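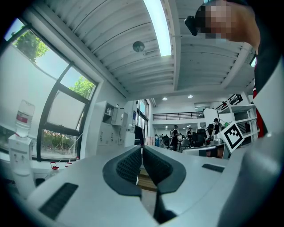

## Eker bottled water dispenser, freestanding

The Eker is a white floor unit for offices, workrooms and lunch rooms where no plumbed supply is available. Water is fed by gravity from an inverted plastic bottle seated on top of the cabinet. No drain connection is needed.

Order code: 3289
Supplied by: Stekgate, Skatitdale depot

### Specifications

| Item | Value |
|---|---|
| Colour | White |
| Feed | Top-loaded inverted bottle |
| Rated load, heating | 660 W |
| Power supply | 10 A general purpose outlet |
| Warranty | 4 years, parts and labour |
| Price | $239 ex GST |

Bottles are sold separately. The collar accepts standard neck bottles, including those from the Santoso refill service.

### Siting

The dispenser may stand against a wall or in front of a window. Where it is placed at a window, choose a pane that receives no direct afternoon sun, or fit a blind. Sunlight on a clear bottle raises the water temperature and encourages algae growth.

Stand the unit on a hard, level floor. Timber floors are suitable if a drip mat is used. On carpet, fit the load-spreading base (sold separately). Leave clear space behind the cabinet for ventilation and do not push the rear grille against a sill or curtain.

### Changing the bottle

1. Switch the unit off at the wall.
2. Lift the empty bottle straight up.
3. Wipe the collar with a food-safe sanitiser.
4. Remove the seal from the full bottle and wipe the neck.
5. Invert the bottle over the collar and lower it until it seats.
6. Run the cold tap until flow is steady, then the hot tap.
7. Restore power.

A full bottle is a two-person lift for anyone with a lifting restriction.

### Servicing

Empty the drip tray daily. Sanitise the reservoir every three months, or at each seasonal shutdown. Replacement taps, collars and drip trays are held at Skatitdale and can be ordered under the unit code with the suffix T, C or D.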